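Chapter 4
Cables, Boots, and Connectors

In this chapter you will learn to

name the parts of a cable end and say what each part does
tell a strained connection from a sound one by looking at it
seat and remove a cable without bending the board it plugs into
record a connection so that another person can find it again

Before you begin

You should have finished the soldering exercises in Chapter 3 and know how to discharge yourself at a grounding point. You will need a bench lamp, a hand lens, and two or three old cables that no longer have to work.

A bench at Ullton

The repair shop at Ullton takes in control boards from heating systems, door openers, and small pumps. One January the shop received a board marked on the job sheet as "dead, please replace." Thư Phùng, who was in her second month there, tested the power supply and found nothing wrong with it. She tested the fuses and the relays. Then she wiggled the cable, and the status light came on.

The board was fine. The cable had hung from its socket with no clip to carry the weight, and over time one contact had worked loose. The repair took 20 minutes, and most of that went into writing up the job.

Her supervisor, Hưng Ông, went back through the shop's records afterward. Of the last 81 boards that had come in as dead, a good number had been returned to the customer with nothing changed except a cable or a clip. He put a note on the wall by the intake shelf: "Cable first."

That note is the subject of this chapter. A board can be well designed and well soldered and still fail at the point where something plugs into it. The connection is handled more than any other part of the assembly, and it is often handled by people in a hurry.

4.1 The parts of a cable end

Start with the cable itself. The outer layer is the jacket. It keeps dirt and moisture away from the conductors and takes the scrapes. Inside the jacket are the conductors, each with its own insulation. Some cables also have a foil or braided shield between the two.

At the end of the cable is the plug, with the contacts in it. Between the plug and the jacket there is usually a sleeve of softer material called the boot. On many cables the boot is molded on and can't be slid back. On others it is a separate piece that has to be threaded onto the cable before the plug is fitted. Every student forgets this once – the plug goes on, and the boot is still lying on the bench.

The boot spreads a bend over a longer stretch of cable. Without it, all the bending happens at one line where the jacket meets the plug, and the conductors break there first. This job is called strain relief.

A boot is also a fair place to hold a cable, provided it is firmly attached to the plug. Pulling on the jacket puts the load on the conductors and their joints. Holding the plug body is better still, but on a crowded board there is often no room for fingers beside the socket.

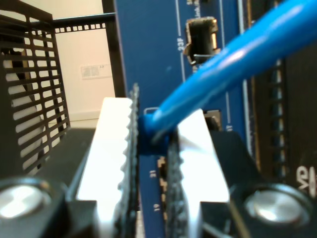
When space is tight, bring the cable in from the side where it will finally lie. If it has to leave the board toward the upper right, approach from the upper right. A cable that is plugged in straight and then forced around a corner will push against its socket for as long as it stays there.

Support the board as well. A board standing on its edge will flex if it is pushed from one side only, and the solder joints near the socket take the flexing. Put a block or a finger behind it before you press.

Last, read the printing next to the socket. The white lettering on a board is called the silkscreen, and it may run up the board instead of across. Turn your head or turn the board, but copy the label exactly as printed. Job 1835 in the Ullton file was delayed a full day over a label copied down with one character missing.

Check yourself

1. Where does a cable without a boot usually break first?
2. Why should a board standing on edge be supported from behind?
3. Take one of your old cables and bend it next to the plug. Look at the bend through the hand lens and sketch its shape. Mark the boot, the jacket, and the plug on your sketch.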